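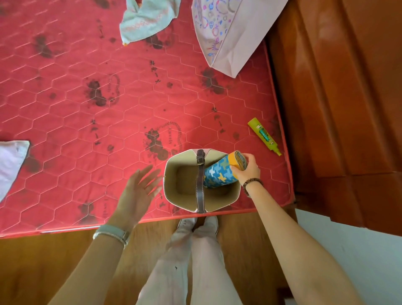

Red quilted mattress, hexagon stitching, "Lovely" in the print.

25 January 2023
By the Stirkside newsletter desk

Bulky waste: what's changed, what hasn't

Quick one this month, we go to print in an hour. Lots of you asking about the big-item pickup after the letter that went round before the holidays. The letter was confusing. We've read it again and it's still confusing. So here is the version we got by phone.

Pickup is still free for the first 2 items per household per year. The year starts in September, not January, which caught plenty of people out. If you used both of yours in the fall you are done until next September, sorry. After that it's a flat charge of 36 dollars a trip, however many things you put out, so it makes sense to go in with a neighbor. Same building or same side of the street, one booking, one name. They don't mind.

Mattresses count as one item each. Box springs are separate. Yes, even if they came together. A sofa is one item. A sofa with loose cushions is also one item, but bag the cushions or they get left. Fridges need the door taped shut. No paint, no tires, no car batteries, those go to the depot at Wiresley and always have.

Booking. Online form is back up, or call the depot and ask for extension 2803. Mornings are better. The form wants a "zone" and doesn't tell you what it is. All of Stirkside is the same zone, just pick the first one in the list. Do not pick Fenen. Two buildings on the hill picked Fenen and the truck went to Fenen.

Put things out the night before, after dark if you can, on the strip by the curb. Not on the path. Strollers and wheelchairs have to get by and last month they couldn't, at the bottom of the hill there was a wardrobe right accross the sidewalk for most of a week. If it's going to rain or snow cover anything soft with plastic, the crew can refuse a soaked mattress because of the weight and then you're stuck with it.

Bedbugs. We have to mention it. If you've had them, or you think you might have, wrap the thing completely, tape every seam and write BUGS on it in marker. Please no quiet dumping behind the laundry room. And don't take in a mattress off the curb, however nice it looks!

Still usable stuff: the Vida store takes beds, frames, tables, and chairs, no big stains or rips. They'll collect if you're up to one flight of stairs, otherwise you bring it down to the door yourself. They are fussy about cribs and won't take any without the screws. They do not want exercise bikes. They have exercise bikes.

Numbers, for those who like them: 170 pickups were booked from our side of the river last year, more than the year before. Quite a few of them were missed because nothing was out when the truck came. A missed pickup still counts against your free ones, so cancel if plans change. By noon the day before.

Also still looking for somebody with a van for the spring clear-out. Gas paid, lunch too. Leave a note in the newsletter box by the mailroom, or reply to the email version of this. Deadline for next months items is the usual one, and please keep them short, we had to cut three.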